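Slide 9. Glossy finishes, four minutes

Pick up from the matte samples. Remind the room that the Pasto boxes were all matte until September, and that the switch to gloss was a sales decision. Mieke Cuypers took it to the shops and the shops liked it.

Say what gloss does under store lighting. A matte face looks the same from the aisle and from the register. A glossy face picks up every lamp over it, and the color you approved on paper is only there in part. We tested 212 samples under one ceiling lamp. On 80 of them the glare landed on the product name.

Next slide, leave it up for a moment before talking. 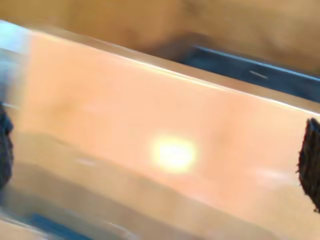
Glare on a glossy orange surface, close up.

Point to the bright spot first. Pale yellow at the center, then a yellow halo, then back to orange. Then point to the color away from it, which runs from salmon to a deeper apricot. Ask which one they would call the brand color. Wait for two or three answers.

Mention the pale edge along the top. Edges catch light too, so keep small type off them.

Gudrun Forsberg will probably ask about satin. Satin costs more per sheet and we have only one quote, from Björklund, for a run of 400. Don't give the price.

If time is short, skip the part on fingerprints and go straight to slide 12.

Slide 12. What we changed

Name moved to the lower left. Type one size larger. Hand out the two flat samples, start with Aslak's table, get them back before the break.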